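Sorting and Pairing Gloves from a School Lost Property Store

Student project report
Submitted 09/01/2021

Summary

This project looked at how gloves are handled in the lost property store at Bukivwood school, and whether a simple sorting routine could get more of them matched into pairs. The store held 227 single gloves when the work began. Gloves were the largest group of items in the store by number, and the group least likely to be claimed. A sorting method using one table, one basket and a written order of steps was tried and compared with the existing method, which was to tip everything into a deep box and look through it by hand. The new method was quicker and found more pairs.

1. Background

Lost property at Bukivwood is kept in a cupboard beside the main hall. Coats and jumpers go on a rail, lunch boxes on a shelf, and everything small goes into a plastic crate at the bottom. The crate fills up between October and February and is emptied at the end of the spring term. Whatever has not been claimed is sent to a charity collection.

The school office keeps a log of items handed in. Over the last four school years the log lists 1,539 items of all kinds. The log does not say whether a glove was handed in alone or with its partner, so it could not be used to work out how many pairs had been split up. It was also clear from reading it that the same glove was sometimes written down twice, once when it was found and again when the crate was tidied.

Pupils who come to look for a glove normally have a few minutes at break. They look at the top layer of the crate and leave. If the glove is lower down, or if its partner is at the other end, it stays there.

2. Aim

The aim was to find a way of sorting the gloves that one person could do in a single session, using things the school already had, and that left the gloves easy to look through afterwards.

3. Materials

A light wooden table was used for all the sorting. Its surface is pale and plain, so both dark and bright gloves show up on it. A dark green tablecloth was tried on the first day and taken off again because navy and black gloves were hard to tell apart on it.

The gloves were moved in shallow baskets. A deep box from Hamann was tested first, but gloves at the bottom were missed in the same way as in the crate. A shallow basket holds less but everything in it can be seen at once.

Other items used were paper labels, clothes pegs for holding finished pairs together, and a notebook with a page for each type of glove. The labels were Troreleo ones left over in the office. They peeled off wool after a day or so and were replaced with card tags tied on with string.

4. Method

The gloves were sorted in batches of 30 or fewer. Each batch went through the same steps.

First, the basket was emptied onto the table and the gloves were spread out so that none lay on top of another. Gloves that were inside out were turned the right way.

Second, the gloves were grouped by type. Four types were used: thin knitted, thick knitted, padded or ski, and other. The last group took in gardening gloves, cycling gloves and anything with a long cuff that did not fit elsewhere.

Third, each group was looked at for colour. The cuff was checked as well as the main colour, as two gloves can look alike across the fingers and have different cuffs.

Fourth, possible pairs were laid side by side and checked for size and for left and right hand. Some gloves that matched in every other way were both for the same hand, and these were kept as singles.

A small batch is the easiest to work with. In the one below, the two light blue knitted gloves with grey cuffs were put forward as a possible pair. The other two are both pink, but one is a padded ski glove with white patches and the other has grey fingers and a wide flared cuff, so they were recorded separately.

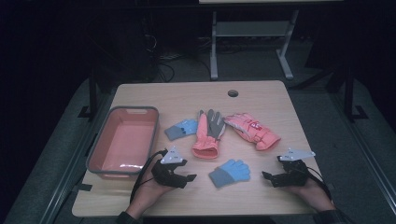
5. Results

Using the full method, 71 pairs were made from the 227 gloves. This left 85 singles. The old method was tested on the same gloves, mixed up again and put back in the crate, with the same amount of time allowed. It gave fewer pairs, and several of those turned out to be wrong when checked for left and right.

Thin knitted gloves were the hardest group. Many were plain black and of the stretchy kind that is sold in one size, so there was often more than one possible partner. It was decided that any two of the same make and for opposite hands would count as a pair. With completely plain stretchy gloves there was no left or right to check.

Padded gloves were the easiest. They nearly always had a pattern or a maker's name, and there were fewer of them. Several had Ernunell labels inside the cuff with a space for the owner's name, but only a few had been filled in.

Pink gloves caused more mistakes than expected. There were many of them in different shades, and in the first batches they were matched by colour before type had been checked. After the order of steps was fixed, with type always first, this stopped happening.

6. Problems

Damp gloves could not be sorted properly because wool changes shape when wet. These were hung on the rail and added to a later batch.

The size check was done by eye. A printed outline of a hand in three sizes would have been better and will be made if the project carries on.

The comparison between the two methods was not completely fair. By the time the old method was tested, the gloves had become familiar, and this probably helped it.

7. Recommendations

The crate should be replaced with four shallow baskets, one for each type of glove. Finished pairs should be pegged together and kept at the front of the shelf. Singles should be kept until the end of February, as a partner may still be handed in. The log should have an extra column for "pair" or "single".

A sorting session every two weeks in winter should be enough to keep up with what comes in.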